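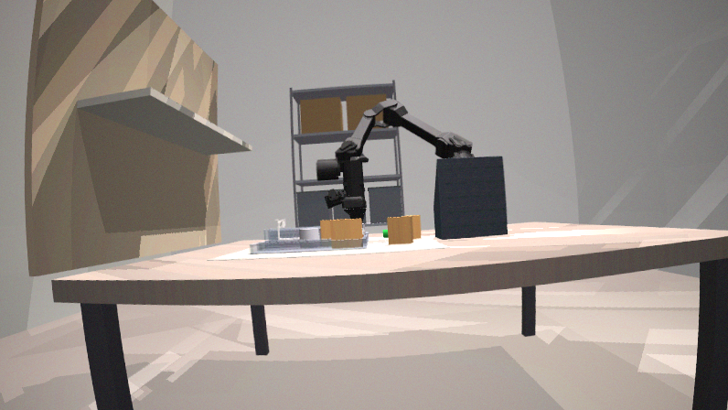 The Plidano Challenge is a student robotics competition held entirely in simulation. It is run by the Dumgate technical school, and entrants program a robot arm to handle objects on a tabletop, among them cardboard boxes and a small ball. Teams have 4 attempts at each task, and the best one counts.

The contest was proposed by Indira Raju, a teacher of automation at the school, and first took place in February 2021 with 10 teams. The second final was held on December 10, 2022, and was won by team Ditivero with 2,664 points – 205 more than the runner-up, Rao.

Entries are submitted as code and run by the organizers on the same computer. Changes to the arm or the table model are not allowed.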